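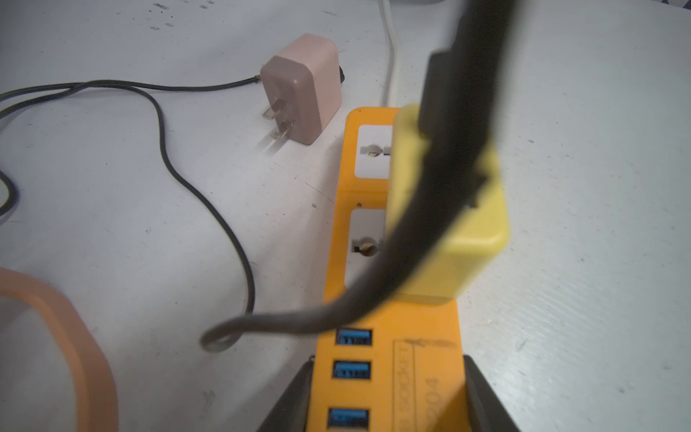
Orange power strip and yellow plug.

Flunier owners' board > Electrical > Battery drain, 1587 cc saloon

vmihaila
Posted August 22, 2018
I have a Flunier saloon with the 1587 engine, standing outside most of the week. It will start after two days without trouble. After 6 days the battery is flat. Battery is new, alternator output is within limits at idle and with the headlamps on. Earth strap from gearbox to body has been cleaned at both ends. Before I start pulling fuses, is there a known culprit on these? Mine has the factory clock and the heated rear window, no alarm, and a Skuteo radio fitted by a previous owner.
Vasilică Mihăilă

brock_p
Radio. The Skuteo sets have a memory feed and a switched feed, and people join the two together so they needn't find an ignition live behind the dash. Pull the radio fuse overnight and see what the voltage does.

dineo.m
I would not pull anything yet. Put an ammeter in series with the negative lead, shut the doors, wait until the reading settles, then take the fuses out one at a time. Guessing at the radio only tells you about the radio. On mine it was the boot lamp. The switch sits on the left hinge and the plunger wears down until the lid no longer pushes it far enough, so the lamp stays on with the boot shut.

brock_p
A boot lamp is 5 watts. That will not flatten a new battery in 6 days.

dineo.m
It will. 5 W at 12 V is 0.42 A, over 144 hours that is 60 Ah. The standard battery is 44 Ah.

brock_p
Fair enough on the sums. I still say check the radio first, it's one fuse.

Swanepoel_N
Neither, in my experience. The diode pack on these alternators leaks when it gets old. The charging voltage looks fine and the car drains when parked. Disconnect the thick lead at the back of the alternator (battery off first, insulate the end) and repeat the ammeter test with and without it. I had a reconditioned unit from Van der Merwe that did this within a year. They changed it without argument, but I paid the carriage both ways. 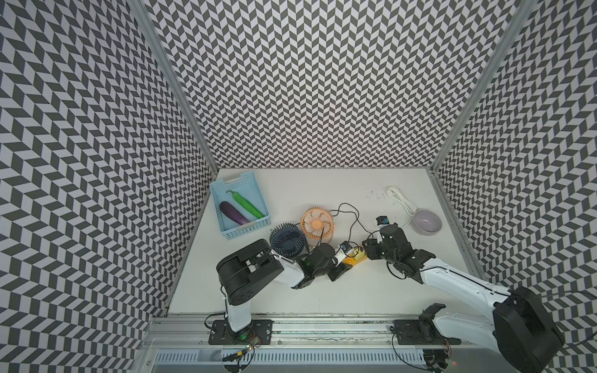 Aubergine in the blue basket.

vmihaila
Thank you all. Ammeter results, doors shut, boot shut:
Everything connected: 0.39 A
Radio fuse out: 0.37 A
Clock fuse out as well: 0.36 A
Interior lamp fuse out: 0.01 A
The interior lamp fuse also feeds the boot lamp, according to the handbook. The interior lamp itself is off, I can see it through the window. Alternator lead on or off makes no difference.

dineo.m
Boot lamp. Take the bulb out and measure again.

Swanepoel_N
Agreed, and I withdraw the diodes. 0.01 A left over is nothing to worry about.

brock_p
The glovebox lamp is on the same fuse on later cars. Check that before you order a switch.

vmihaila
No glovebox lamp on mine. With the boot bulb removed it reads 0.03 A in total, everything else back in. So it is the switch. Can it be adjusted, or is it replacement only?

pmabuza
Replacement, officially. Esside list one that fits, but look at the thread length before you pay. The one they sent me was for the estate and stood 2 mm too proud, so the lid would not latch. In the end I built up the old plunger with a slice of fuel hose pushed over the tip. It has held since April.
Precious

dineo.m
I don't like the hose method. Rubber takes a set and you are back to a flat battery in the middle of winter. There are two slotted holes in the bracket on saloons. Slacken both screws and move the whole bracket up.

pmabuza
There are no slots on mine, only round holes. Early bracket, perhaps. My chassis number ends 2202.

dineo.m
Possibly. Mine is a later car and definitely has slots.

vmihaila
Round holes here too. I have ordered the Esside switch and asked them for the saloon thread in writing. The bulb stays out until it arrives. Please leave the thread open, I will put the new reading up when it is fitted.

brock_p
And have a look at the radio wiring while the dash is apart. 0.02 A is on the high side for a memory feed.

dineo.m
The dash isn't apart, Brock. The switch is in the boot.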